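Rewi-users mailing list
Subject: Re: Reminders come late when the phone is lying still
Date: 1/26/25

Hello all,

I answer to the message from November, which stayed without a solution. I quote the main part again so that people who joined the list later can follow.

> I use Rewi on two phones and a tablet. On the older phone the
> reminders come on the minute. On the new one, a Lulon, they
> come when they want. Yesterday one was 20 minutes late and
> then three of them rang together when I picked up the phone.
> Battery saving is off for Rewi, I have checked it twice. The
> tablet is always right, but the tablet is also always on the
> charger, so maybe that proves nothing.
>
> Is this a fault in the app or in the phone? And is there some
> setting that keeps Rewi awake without emptying the battery
> before the evening? I don't want to go back to paper.

I have the same phone and had the same trouble, and over the winter I took the time to look at it properly. I am no programmer by profession, so please correct me where I have misunderstood something.

First, what happens in general. When a phone lies still with a dark screen, the system puts it into a deeper and deeper sleep. In this sleep the apps may not run when they like. The system opens a short window from time to time, all waiting jobs are done in this window, and then it closes again. The longer the phone lies there, the longer the pauses between the windows. This explains why three reminders ring together: they all waited for the same window, or for your hand.
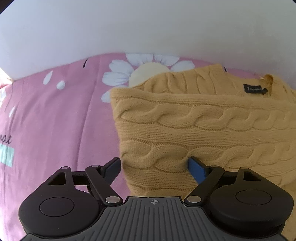
An app can ask for an exception. There are two kinds of alarm which an app can order from the system, an ordinary one and an exact one. The ordinary alarm may be moved so that it falls together with others. The exact alarm should come at its time also in deep sleep, but for this the user has to give a permission, and on newer systems this permission is not given automatically when you install the app. If it is missing, Rewi quietly uses the ordinary kind. I find this the weakest point of the app. There should be a message on the first screen, and at present you only see it if you open Settings, then Reminders, then scroll to the bottom, where it says "Timing: approximate" in small grey letters.

So please look there first. If it says "approximate", you have found at least half of your problem. The permission is called "Alarms and reminders" and you find it in the phone's own settings under special access. It has nothing to do with battery saving, and nothing to do with the permission to show notifications, although the names are easy to mix up. I mixed them up myself for several weeks.

Now to my own tests, for those who like to see how it was done. I put the Lulon and my old phone side by side with the same list of reminders, both with sync switched off so that one could not wake the other. I wrote down only the time when the sound came. The texts did not matter and I took whatever was in front of my eyes, so the first one is called "cardigan" after the mustard-yellow one with the cable knit that was lying folded on the pink duvet, and if you find "cardigan" many times in my log, this is the reason. With the permission missing, 148 reminders were set on the Lulon, and 14 of them came late by more than five minutes. All of the late ones fell in times when the phone had been lying still for a long while. On the old phone not a single one was late by more than a few seconds. 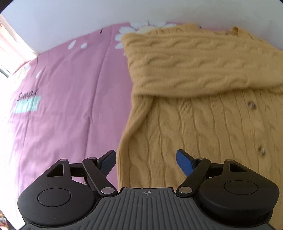 The sync needs a separate word. Many people think that a late reminder is a sync problem, because the other device rings in time and the phone doesn't. In Rewi a reminder is stored on every device after it has been synced once, and from then on each device rings by its own clock. The network is only needed to bring new or changed items across. If you write a reminder on the tablet for the next quarter of an hour and the phone is asleep, then yes, the phone may not know of it yet. For everything that was written in the morning, the network plays no role. On the afternoons when I tested this I kept typing "cardigan" again for the short ones, looking up at the same cable knit and the same pink duvet, and it was always these quick ones which failed to cross over in time. Items which had already been on the phone for an hour were fine, with the network on or off.

After I gave the permission, I repeated everything. The exact alarms came in time, with one exception which I could not explain and which did not come back. The battery was a little lower in the evening, but the difference was so small that I would not swear to it. I think the fear of the empty battery is bigger than the effect, at least for a normal number of reminders. An exact alarm wakes the phone for a moment only. What eats the battery is the option "Keep connection open" in the sync settings, and this one I would leave off.

There is one more thing on the Lulon, and it cost me the most time. Besides the battery saving of the system, the maker has added a second one of his own. It hides under Device care, then App behaviour, and there each app has three positions: Restricted, Managed and Free. Rewi stands on Managed after the installation. In this position the phone may close the app completely if you have not opened it for some days, and then the alarms are gone as well, also the exact ones, until you open it again. You must set it to Free. After a big system update mine went back to Managed without any message, so it is worth to look again after each update.
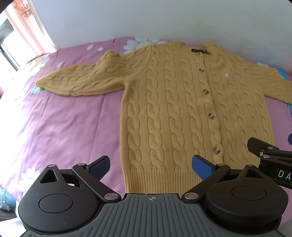
Somebody wrote to me off the list and asked if the Starnivetti watch helps. I could borrow one for a short time. The watch does not keep reminders itself, it only shows what the phone sends over Bluetooth. So when the phone is late, the watch is late too, and sometimes later, because the watch also has its own saving mode. What did help a bit was to leave the step counter of the watch on, as it talks to the phone quite often and the sleep then never gets so deep. But I would not buy a watch in order to repair a phone setting.

To bring it into an order which one can follow:

Open Settings, Reminders in Rewi and read the line at the bottom. If it says "approximate", give the permission "Alarms and reminders" in the phone settings.

On a Lulon, set Rewi to Free under Device care, App behaviour.

Leave "Keep connection open" off.

Restart the phone once. I don't know why this is needed, but without the restart the line in Rewi stayed on "approximate" in my case, even though the permission was there.

Then set a reminder for one hour later, put the phone on a table, and don't touch it. This last point is important. If you take the phone in your hand every few minutes to see if it still sleeps, then it doesn't, and the test tells you nothing. I did this wrong at the start and was very happy about a result which was worth nothing at all.

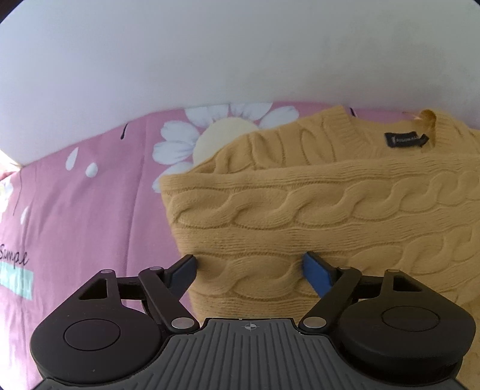 To the question if it is a fault in the app or in the phone, I would say a bit of both. The phone does what the maker wants it to do, and the app could speak up more clearly. I have written a request for the developers with the wish that Rewi shows a warning as long as the timing is approximate. I would be glad if others could add their experience there, above all people with phones from other makers, as I can only speak for the two that I have at home.

The log is a plain text file of some 400 kilobytes. I did not attach it because the list refuses large attachments, but I can send it to anybody who asks. The times in it are local time, and the column with the header "d" is the delay in seconds. Where there is a question mark in this column, I was not in the room and did not hear the sound, so please don't use these lines.

One open question from my side. Does anybody know if repeating reminders are ordered from the system one at a time, or all in advance? I had the impression that after a missed one the next in the row is also late, even with the permission given, but I have too few cases to be sure.

Kind greetings from Kumholm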